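Round key rack with hooks – how do you keep it in any kind of order?

3 min read

Elba Durán

Hi all! I'm hoping the key people on here can help me out, because I've fallen for a little metal key rack and now I want to do it right. It's a thin silver-gray plate, shaped like a flat ring with a big open middle, with a row of small holes punched around the outer rim. There are wire hooks along it, bent like the letter J, and split rings you can move wherever you like. I'm starting with a blue tag and will add more once I know what I'm doing.

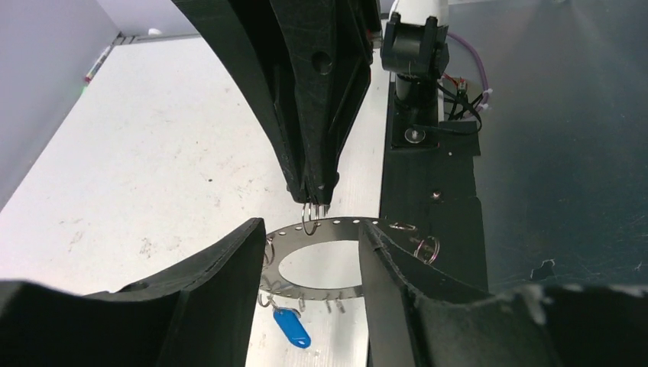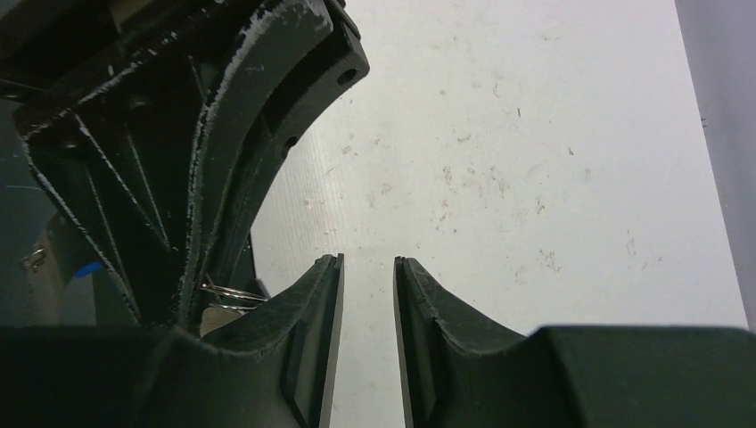 Some background. I look after the keys for the Bettencourt building, which is a set of small workshops and storage rooms over in Kimville. When I took over in June I was handed a cookie tin. A cookie tin! There were 133 keys in it when I sorted them out on my kitchen table, and most had a bit of masking tape with faded pen on it, if they had anything at all. I have matched up 123 of them by walking around and trying doors, and I enjoyed that a lot more than I expected to. There is nothing like the feeling when a key you've tried in every lock on the second floor finally turns in the broom closet.

Obviously they can't all go on one round rack. My plan is to use it for the everyday keys only, the ones people come and ask me for, and put the rest in a cabinet. What I'd like to know:

Do you put keys straight on the hooks, or on a split ring first and then on the hook?

Is it worth having different colored tags, and if so what do the colors stand for? Floors? People? How often it gets used?

Does a round rack want to be hung up or can it lie flat in a drawer? I like it lying flat on the table when I'm sorting, since I can turn it around as I go, but I'm worried the keys will tangle once there are more of them.

And is there any trick to opening split rings that doesn't cost me a thumbnail? I'm down to seven good ones.

Thanks so much, I've been reading old threads here for weeks and I love this place.

Valter Patrício

Oh, I love this! I did the keys for a rowing club for years and I still miss it a bit. Let me take your points in turn, sort of.

Ring first, then hook. Always. A key hung straight on a thin J hook will sit okay until somebody lifts the one next to it, and then it swings up and jumps off. A ring gives it some weight and some slack. It also means the tag and the key stay married when they leave the building, and that matters more than how it looks on the rack. If you get a key back without its tag you are halfway to the cookie tin again.

Use rings that are all the same size if you can. I had a mix for the first year, some from the hardware store and some that came off old luggage, and the big ones kept catching on the small ones. I swapped the lot out one evening with the radio on and it was like having a new rack.

Colors: I tried color by person and it was a mess, because people leave and then what is green? Color by floor is good if your building has floors that people think in. The one that worked best for me was color by what may leave the building. Blue could go home with somebody overnight, red had to be back on the hook before lock-up. Two colors, and everybody got it without me having to put up a notice. I'd start with that and only add another color when you catch yourself wishing for it.

Write on the tag with a number and keep the list of what the numbers mean somewhere else. Please don't write "back door" on a tag. If it gets dropped in the parking lot, you've told a stranger where to go. A number means nothing to anyone except you and your notebook. And leave gaps! I numbered mine straight through and then they put a new door in the boathouse and I had to have a 17 and a half.

For the split rings – a staple remover. The little kind with jaws. Push one tooth in between the coils and it holds the gap open while you slide the key on. It will save your thumbs, I promise. There are proper split ring pliers too, sold for fishing, and they are lovely if you have a lot to do. With 133 keys I'd treat myself.

Good luck, and please post again when it's all filled up, I'd like to see it!

Chin-lung Yen

hang it. mine was in a drawer and it was spaghetti in a month

also get the tags with a window where the paper slides out, not the solid ones, you will change your mind about the numbers

Zulmira Louro

I agree with nearly all of what Valter said, but I'd stick up for lying flat, at least while you're setting it up. I sort on a white tray so that everything shows up well, and I can spin the rack around and spread the hooks evenly before any of it gets heavy. When you do hang it, load both sides as you go. I filled one half of mine first, since those were the keys I had labels for, and it tipped and dropped 40 of them behind a radiator. Some were a real pain to fish out (coat hanger, magnet, bad language).

On tangling, it mostly comes from the tags and hardly ever from the keys. Long oval tags hang lower than the key does and swing into their neighbors, so I skip a hook between each one. You lose room but you can pick out a key with one hand, even with a bag of groceries in the other.

One thing I'd add is a spare tag with no key on it. When somebody borrows a key, you hang the spare in its place with their name on a slip of paper. Then you can see at a glance what's out, and you don't have to remember who came by at 8 a.m. before you'd had your coffee. We did this in the Gollisville office and people got quite competitive about bringing keys back.

As for the last ten that don't fit anything, put them in an envelope with the date on it and keep them for a year. I have had two turn out to be for padlocks that I didn't know we owned, and one was for the paper towel dispenser.

Elba Durán

You are all wonderful, thank you! I ran to the desk and tried the staple remover the minute I read that, and it works like a charm. Going with two colors, numbers with gaps, and a hook left free between tags. Ordering the window kind of tag tonight. And Zulmira, I went and looked at our paper towel dispenser, and it does have a lock, so I'm off to try all ten.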